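Comparing two parallel grippers in a simulated kitchen

Kumaresan Rai
Our group at Vemisham is evaluating two-fingered parallel grippers in simulation prior to purchase. Each candidate is given 400 grasp attempts at the counter, with the view taken from the robot's body.

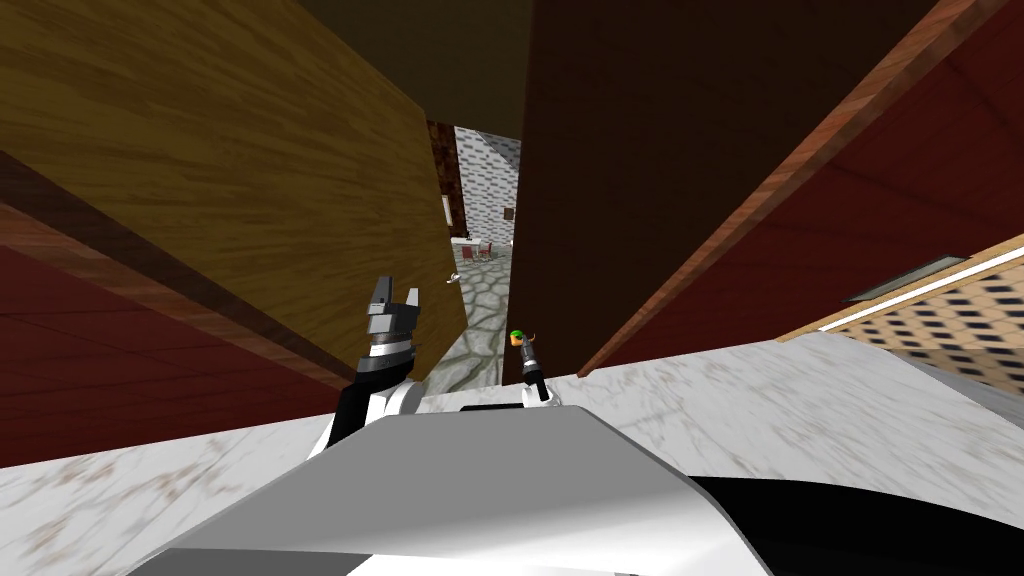
The controller and arm model remain the same in all runs. Please advise whether 400 attempts are sufficient to separate the candidates.

Bhavana Nadar
That depends on the difference in success rate. For a small difference, we recommend 2,000 attempts per gripper, with identical object positions. Kindly record the friction settings as well.

Kartha
We used 1,186 and it was fine. Check your finger pads.

Contact the Ullville Help Desk | Copyright 2018 | Back to top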